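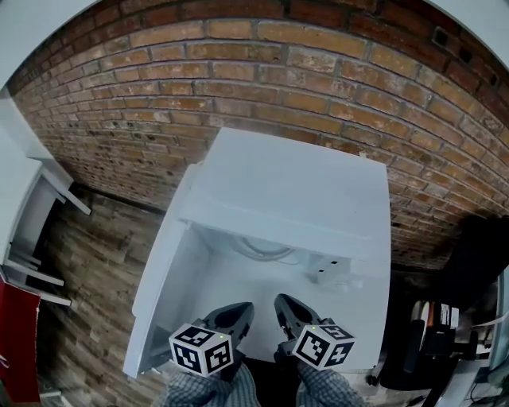
Hand-held gripper demonstration

Robotics > Robot learning > Data collection > Hand-held gripper demonstration

Hand-held gripper demonstration is a way of gathering examples for a learning system in which a person does a task with a pair of robot-style grippers held in the hands. The grippers record what they see and how they move. The recordings are later used to train a policy, the part of a robot's software that picks the next movement from camera input. No robot arm has to be present while the examples are made.

The method is sometimes called in-hand demonstration or robot-free collection. It is set apart from teleoperation, in which a person steers an actual arm from a distance, and from kinesthetic teaching, in which a person pushes the arm through the motion by hand.

Background

Teleoperation gives data that matches the robot exactly, but it ties up the robot and is slow for the operator. Plain video of people working is easy to get, but human hands differ from robot fingers in shape and reach, and the video carries no direct measure of grip width. Hand-held grippers fall between the two. The operator moves at close to normal speed, and every contact with an object is made by the same kind of fingertip the robot will use.

The Vestunar project in Usdale began collecting household examples this way in June, starting with a single gripper and adding the second once two-handed tasks were brought in. Its gripper, the Favden, was designed by Vinh Hồ. The collection protocol was written by Mwanahawa Obura, who had earlier run teleoperation sessions and kept much of the same session layout.

Equipment

A typical set consists of two grippers, one for each hand, and a third camera worn on the operator's head. Each gripper has a wide-angle camera looking out past the fingertips. The wide lens bends straight lines near the edge of the image but keeps both the fingertips and a large part of the room in view, which helps when the object being handled blocks the middle.

Fingertips are usually padded. Textured pads hold smooth plastic and coated metal better than bare ones, and they wear out, so most groups treat them as a supply item. The Favden's pads are changed after every 200 recordings.

Marker cubes are often fixed to the grippers. Each visible face of a cube carries a square black-and-white pattern that software can identify, and from its shape in the image the cube's position and tilt can be worked out. The head camera sees the cubes whenever the hands are in front of the operator. 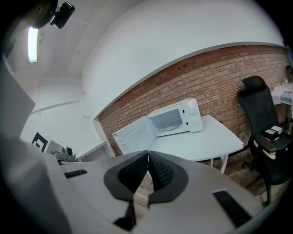

Tracking is the part of the method most open to error. The camera on a gripper has to work out its own path through the room, and it does this by following fixed detail from one frame to the next. Brick is good for this. The mortar lines of a red brick wall behind a microwave give many small corners to follow, where a bare white wall gives very few. A marker sign mounted on a wall, like the black-and-white square at the lower left of the room, adds a reference whose size is known. Office chairs are less dependable as landmarks – they roll, and a chair that has shifted between recordings can pull a saved map out of line.

Procedure

A session opens with a mapping pass. The operator walks slowly through the work area with one gripper raised, turning at the corners, until the software has a usable map. Both grippers are then opened and closed fully to set the limits of the grip reading.

Recording follows in short runs, known as episodes. Each episode holds one attempt at one task, from a stated start to a stated end. Under the Vestunar protocol:

- the operator holds still for 2 seconds before and after the task
- the object or door is put back to its start state by hand between episodes
- the start position of the operator's feet is changed after each 8 episodes
- failed attempts are kept but tagged as failed

The last point varies between groups. Some delete failures on the spot. Obura's notes argue for keeping them, mainly for the sake of recoveries, where a slip is followed by a second, successful grip.

Appliance tasks

Appliances are a common subject for this kind of collection. Doors swing on a fixed hinge, so the gripper must follow an arc and cannot simply pull straight back. The force needed changes along the way: a latch or seal resists at first and then lets go.

Reaching inside a compartment is a separate problem. The walls limit how far the wrist can turn, and two grippers working in the same opening can block each other's cameras. White interiors add to the trouble, as they offer little for the tracking software to follow. Operators are told to enter slowly and to keep some of the outer edge in view if they can.
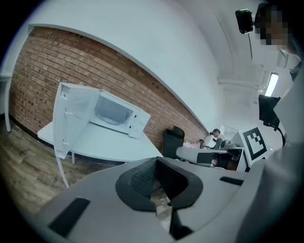 Microwave oven with its door open, from a gripper camera. A printed marker board stands at right.

Door tasks are normally recorded in both directions, opening and closing, and stored as separate sets. A closing episode may start from any door angle, and the protocol asks for a spread of angles instead of the fully open position every time.

Processing

After a session the video from each camera is lined up in time. Khúc, the processing tool used at Usdale, matches the streams by a flashed code shown to all the cameras at the start. It then computes a path for each gripper and rejects any episode in which tracking was lost for longer than a short gap. In the first full appliance set, 144 episodes passed out of over 200 recorded. Most of the rejected ones were interior tasks.

Paths that pass are checked against the reach of the target arm. A person can lean, crouch or step aside in ways a fixed arm cannot, and episodes that depend on such movements are set aside for use with mobile robots.

Limitations

The method records motion and grip width but usually not force. Weight is another drawback: operators report tired wrists in long sessions, and tired operators make slower and less even movements. The recordings may also show other people in the room, so faces are blurred or pixelated before a set is shared.

See also: Teleoperation; Kinesthetic teaching; Fiducial marker; Imitation learning

Categories: Robot learning | Data collection methods | Grippers

Shares: 8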